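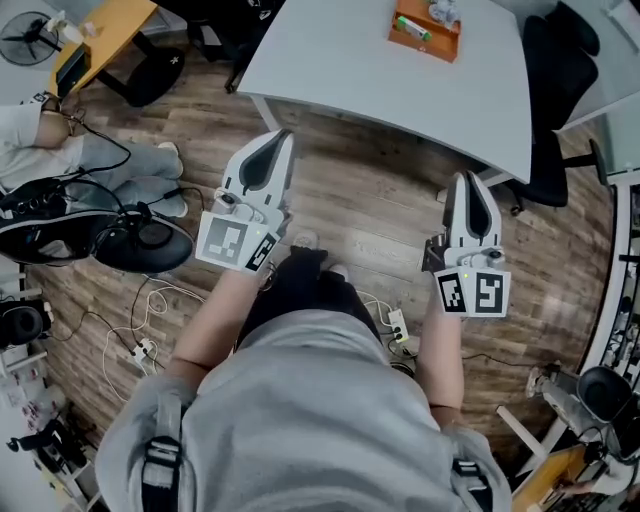

Does putting robots into a packing room mean fewer people in it? At Basham we still have all 8 of us, and what changed is which parts of the day we spend on our feet.

# Vemow tidy-up set – README

3 min read

Hi! I look after this set, and before that I packed small orders at Basham for years, so expect opinions. Vemow is 265 recordings of people doing table jobs with a gripper in each hand: picking things out of trays, putting them back, sorting what's rubbish from what isn't. Howlader trains the arms on it, and the arms then take over our returns table.

## What's in it

- 265 recordings, 33 of them kept back for testing
- head view, both grippers
- notes in plain text, one per recording (my spelling, sorry)

Crumpled see-through plastic is the hard one. If your model does badly on it, join the club – our arms still hand those trays back to us.

## What it did to our jobs

Returns used to go round by rota and everyone hated Friday. Now the arms do most of it and one of us watches, which is easier on the wrists and a lot duller. Three of us moved over to recording. Lutz Görtz fought to get that paid at the higher rate, and it has been since September. I do miss the chatting at the returns table, and I haven't found a fix for that.

## Using it

Load it with the Flurnetti reader. Older versions swap left and right, so update first.

Comments

packerjo: Do you get a say in which jobs go to the arms next?

tomasz_r: The left/right swap cost me a whole afternoon – please put that at the top!

mel: Duller is right. I'd still take it over sore wrists.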